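Subject: Re: [simtrainers] Skin pads for the two-arm suturing kit – anyone tried Mollah?

Hello all,

Sorry for the slow answer, I wanted to get through a proper batch before saying anything, and then the marking got in the way as it always does at this end of the year.

On the message from our colleagues at Desier:

> We are renewing consumables for our two-arm robotic suturing
> trainer and have been quoted for the Mollah soft tissue pads
> in place of the Flidon ones we have always bought. The price
> is better but I can't find anybody who has used them with
> robot arms, only by hand. Do they tear? Do they stay put?
> And is the subscription worth having, or should we just buy
> a box when we run out?
>
> Grateful for any experience, good or bad.

We took the Mollah subscription in March, so I can give you a fair bit of both. It comes as a box of 8 pads every three months, with the holding tray thrown in on the first delivery, and you can skip a box if you tell them early enough. We skipped one over the summer and had no trouble at all. The first box arrived with a bent tray and they sent another without any fuss, which I thought was decent of them.

As to tearing, I'd say the Mollah pad is a little more forgiving than the Flidon one if the needle is driven straight, and a little less so if the trainee drags. With the arms you have no feel for how hard you are pulling, and beginners do pull! We lost two pads that way in the first fortnight. Once we had people watching the edges of the cut for movement, and stopping when they saw it, the losses dropped to nearly nothing. I would set aside around 90 minutes for a first session and not try to squeeze in more than three people.

Staying put is the weak spot. The tray clips are fine for hand work, but the pad creeps when both instruments pull the same way, and we now put a strip of rubber matting beneath it. Cheap, ugly, works very well.

What has pleased me most is the surface. It has creases and pores and even little hairs, and a dark thread stands out nicely against the pale colour, so you can follow it on the screen without squinting. We get several cuts out of each pad by working round it, leaving the finished knots in so that people can compare their own with earlier ones.
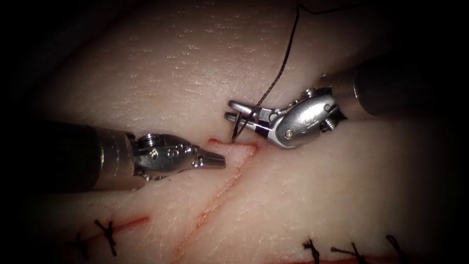 Flondholm, November

The stitch going in there is at the top end of the long cut, which still has all its closing to do, and the knots along the two lower cuts are the sort of thing I mean about comparing. Look at the tails in particular – I am forever going on about tails.

So, yes to the subscription if you run sessions most weeks, and otherwise I'd buy single boxes. If you would like a copy of our session sheet, do write to me off the list and I'll gladly send it over. I should also like to hear from anyone still on Flidon, as we have one unopened box of theirs in the cupboard and would happily swap it.

With warm wishes from the skills room at Flondholm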